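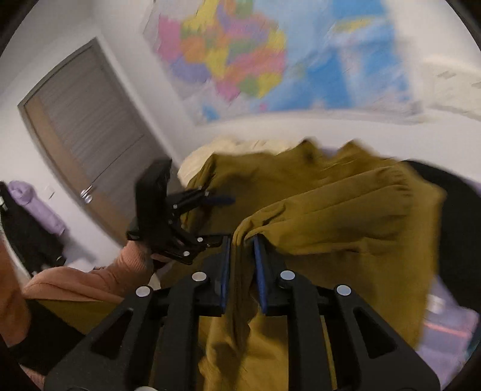

Two grippers, one shirt, and the whole world on the wall.

The Flemthorpe Shirt
by Safta Neagu

The kit came from Vatura in a box so well packed that Nneka Uzor kept the foam. Inside were two hand grippers, a charging lead and a card with one sentence on it: Fold 50 shirts and send us what you saw.

"Fifty!" said Taha, delighted. He only owned the one he really liked, the olive one with the white buttons, so they decided to fold it over and over and call each time a new shirt. The rental terms didn't say they couldn't.

Nneka went first. She had read the guide twice on the bus and knew you were supposed to pinch slowly, let the blue pads do the holding and keep your wrists quiet, and she forgot every bit of it the second the cloth moved. It was wonderful. You squeezed and something that wasn't your hand picked up a sleeve! She had folded laundry all her life and had never once noticed that a collar has opinions.

"You're steering it like a shopping cart," Taha said.

"I'm steering it like a surgeon."

"Surgeons don't stick their tongues out."

By number 14 she had a method. Left gripper on the shoulder, right gripper down by the hem, lift, swing, lay it over. She raced the map on the wall behind the shirt, a country for every fold, starting with the pink ones. Taha kept the tally on the back of the card in very small strokes, and made tea, and drank hers.

The grips were light, that was the thing she kept telling people later. She had tried the old Hurkar set in October, at Kwaku Nartey's place, and after a few towels her thumbs had hummed all night. With these she could have gone on until the map ran out – and it's a big map.

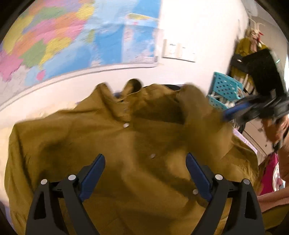 Number 50

It was dark by the time they reached the last one. Taha wanted it to be perfect, so of course the flap slid off the pad three times running, and they both laughed too hard to hold anything.

"Again," he said.

She opened the fingers wide, came down beside the buttons and waited until her hands stopped shaking. The cuff came up. The sleeve went across. She let go and neither of them breathed.

"Send it," said Taha.

The reply from Flemthorpe arrived before breakfast, signed Jirayu Somboon. He loved the folding. He had watched all of it, and would they consider doing 800 more, and did they by any chance own a second shirt?

Nneka was already looking through the closet.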